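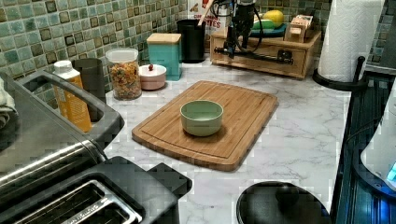

The Working Counter

Kitchen storage has for some years been treated as a matter of cupboards. Renovation budgets are spent on soft-close drawers, corner carousels and tall pantries, and the benchtop is expected to look after itself. The household kitchens visited for this feature suggest that the benchtop deserves closer attention. It is the surface on which most of the day's work is done, and it is also the place where objects without a settled home tend to gather.

Saodah Pelupessy has advised on domestic kitchens for 10 years, first with the joinery firm Munro and now through her own practice, Stistinent. Her consultations begin with a request that clients find unexpectedly difficult. They are asked to leave the kitchen as it stands on an ordinary Sunday evening, without clearing anything away beforehand.

"A tidied kitchen tells me what people would like to own," Ms Pelupessy said. "I need to see what they reach for."

The benchtop in three parts

The method used at Stistinent divides the counter by depth and by length. The rear strip, against the splashback, is for storage. The ends of the run are for appliances. The centre is reserved for preparation, and the practice asks that it hold a cutting board and whatever is in use at the time, with no permanent residents.

The rear strip is the most frequently abused. On a standard benchtop it is shallow enough to take a single row of containers, and the temptation is to add a second row in front of the first. Once this occurs, the back row is seldom used. Spices expire, pasta is bought twice, and the preparation area is narrowed by the width of a jar. Ms Pelupessy recommends one row only, with taller vessels placed behind shorter ones where the two must overlap, so that each can still be lifted out with one hand.

Clients are also advised to accept a degree of variety. Matching sets of canisters remain popular, and the homewares range Heletti has built much of its catalogue on them, but a uniform row can be harder to use than a mixed one. Where every container has the same shape and the same lid, the cook must read a label or open the vessel to find the sugar. A row made up of different materials and colours can be learned by sight within a week.

Containers and their lids

Glass is the preferred material for dry goods that are used often, as the level of the contents can be checked at a glance. Opaque canisters are better suited to tea and coffee, which keep longer away from light. Wooden and bamboo lids are pleasant to handle and do not chip, although they vary in the quality of their seal and should be checked before they are relied upon for flour in a humid climate. A silicone ring inside the lid is worth looking for, and worth replacing when it hardens.

Lids are otherwise the weak point of any collection. They are set down during cooking and returned to the wrong vessel, or to none. A lid with a distinctive knob is readily matched to its pot, and in one pale counter arrangement of green, teal and pink pieces the small red knob served exactly that purpose.

Utensil crocks should be heavy and should not be overfilled. The practice suggests a limit of 6 implements, chosen for daily use, with the remainder kept in a drawer. Packets and cereal boxes are best decanted or returned to the pantry, although Ms Pelupessy concedes that few households manage this consistently, and her own is no exception.

Appliances at the end of the run

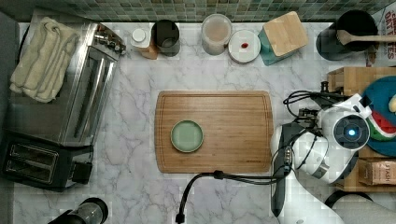 Small appliances account for most of the surface lost in a modern kitchen, and their placement is commonly decided by the position of the power points. The Stistinent approach is to group them at one end, so that the remaining length of the counter is uninterrupted. A toaster oven and a two-slot toaster may share the left side of the bench, as they do here, leaving the middle to a bamboo board and a small green-rimmed plate. The row of containers then continues along the tiles behind. Cloths should be given a hook or rail of their own, well clear of any appliance that heats, and toasters should be pulled forward from beneath overhead cabinets before they are switched on. The manufacturer's stated clearance should be followed in every case.

The board itself merits some thought. A board with a juice groove is useful for meat and ripe fruit and less so for chopped herbs, which collect in the channel. Bamboo should be washed by hand, dried upright and treated with food-grade mineral oil when the surface begins to look pale. It should not be left to soak.

The cost of order

Little of this requires significant expenditure. In July the practice refitted the counter of a rented flat for $140, most of which was spent on two glass jars, a rail and a small drawer box from the Grunus range. The drawer box replaced a bowl that had been collecting keys, batteries and rubber bands.

Ms Pelupessy asks clients to keep to the new arrangement for 5 weeks before buying anything further. At the end of that period they are invited to move whatever has annoyed them. Most relocate the kettle – a change she no longer argues with – and leave the rest where it is.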